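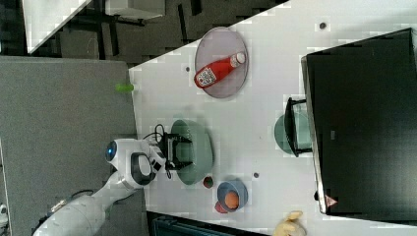 # Tableware and table things

Plates, bowls, bottles and play food, photographed on the tables at Unilska. The gallery has been running for a few years and is sorted by what is on the table, with a few sets sorted by room. Last updated Jul 25, 2018.

There are 3,098 pictures in the full archive. The page you are on lists the main sets, with a line or two for each. Click a set title to open it.

## Bowls and plates

**Green and blue bowls**
A wide, shallow bowl in sage green and a small blue one with a lighter inner rim. The blue one has an orange ball in it that looks like a toy orange or a peach.

**Plates with something on them**
Sauce bottles, mostly, and some cutlery. The red ketchup bottle with the white cap is lying across the lavender-pink oval plate, which has a thin, darker rim.

**Vida side plates**
Plain side plates in 12 colours, stacked and unstacked. The yellows come out very close to each other on screen. The names are printed under each one so you can tell them apart.

**Clastico soup bowls**
The old shape with the handles and the newer shape without. Two of the older ones have chips on the foot, shown in close-up at the end of the set.

**Lids**
Lids photographed on their own, top side and underside. Useful if you have a pan at home and are trying to work out which lid belongs to it.

## Play food

**Fruit, round**
Oranges, peaches, plums, cherries and apples. Some of these are hard to name from a picture, and the captions say so. A small dark red one that could be a plum or a cherry has been left as "red, round".

**Fruit, everything else**
Bananas, pears and a pineapple in two halves. The grapes are in a separate set as they kept rolling off.

**Vegetables**
36 pictures, all on the same wooden board. The carrots and the leek are older than the rest and the paint has worn at the ends.

**Bread and cakes**
Rolls, a sliced loaf and a cake in wedges. One wedge has been missing for a long time - if it turns up it will be added.

## Bottles and jars

**Squeeze bottles**
Ketchup, mustard and brown sauce, standing and lying down. Labels are turned towards the camera where possible.

**Jars with screw tops**
Jam jars and pickle jars, full and washed out. The washed ones were taken against the window, so they are brighter than the others.

## By room

**White tables**
The largest set, with 1,437 pictures. White table tops show the edges of coloured plates well, but pale crockery gets lost on them. For cream and white pieces, try the next set instead.

**Dark tables**
A smaller set, taken in the back dining room. There is some glare on the varnish in the afternoon ones.

**The Follow kitchen**
Worktops, the draining rack and the inside of the cupboards before and after they were sorted out. The cupboard pictures are in order from left to right.

## Notes

Pictures can be viewed at full size by clicking on them twice. Older sets load slowly, and the captions in the jar set still have the old numbering.

A set of trays and a set of egg cups will be added in August. The egg cups are already photographed and only need their captions.

[Back to the top](#tableware-and-table-things)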